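Consejos del taller: cuando la pinza aprieta mal
Taller doméstico de Zelham, martes, 31 de diciembre de 2024

Desde julio trabajamos con dos brazos en la mesa y hemos tenido varios sustos con plástico blanco. Apunto lo que aprendimos, por si a otro taller le sirve. Nuestros brazos son de Fliltmont, pero creo que los consejos valen para cualquier marca.

1. Sillas de plástico

El fallo más serio fue con una silla puesta boca abajo. Una pinza sujetaba el borde del asiento, la otra perdió la referencia y el brazo siguió empujando. La silla giró y una pata golpeó el palo de al lado. Desde entonces bajamos la fuerza al 40 por ciento antes de tocar cualquier mueble. 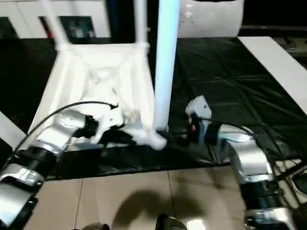 Conviene también fijar bien el plástico negro que protege la mesa. Si queda con arrugas, las piezas resbalan encima y el brazo no lo nota hasta que es tarde. Nosotros lo pegamos con cinta por debajo, cada 14 centímetros, y lo cambiamos cuando se rompe. Los zapatos, lejos del borde de la mesa: una pieza que cae busca siempre el pie.

2. Cucharas medidoras y bandejas

Con una cuchara medidora el problema es otro. El mango es plano y, si un dedo llega antes que el otro, la cuchara gira sobre el borde de la bandeja y tira lo que lleva. Perdimos así casi 200 gramos de harina en una mañana - y limpiar harina de una articulación es un trabajo muy largo.
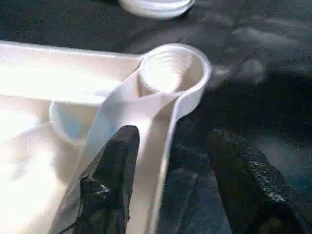
La solución fue cerrar la pinza en dos tiempos. Primero despacio, hasta que los dos dedos toquen el mango, y después la presión final. Si la luz entra fuerte por un lado, el blanco sobre blanco confunde a la cámara; una cartulina gris delante de la lámpara ayuda bastante. No metan nunca la mano para enderezar la cuchara con el brazo encendido. Primero la parada, después la mano.

3. Tubos y palos largos

Un palo largo engaña mucho, por la palanca que hace. El nuestro se soltó de la pinza durante una prueba y cayó hacia la cortina. No hubo daño, pero el registro marcó el error 542, que en el manual de Eze significa solamente "objeto perdido". Antes de abrir los dedos, comprueben que el palo tiene otro apoyo y que no hay ninguna persona en el lado hacia donde puede caer.

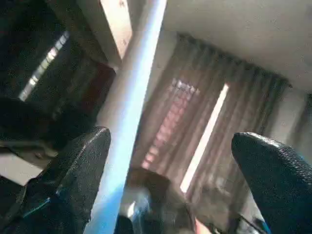

4. Después de cualquier fallo

Corten la corriente y esperen que el brazo quede quieto. Miren la goma de los dedos con una linterna, también el cable en todo su recorrido. Escriban en un cuaderno la hora, la pieza y la fuerza que estaba puesta. Los repuestos de goma los pedimos a Grultovville y tardan bastante, así que es mejor tener un par guardado en el cajón.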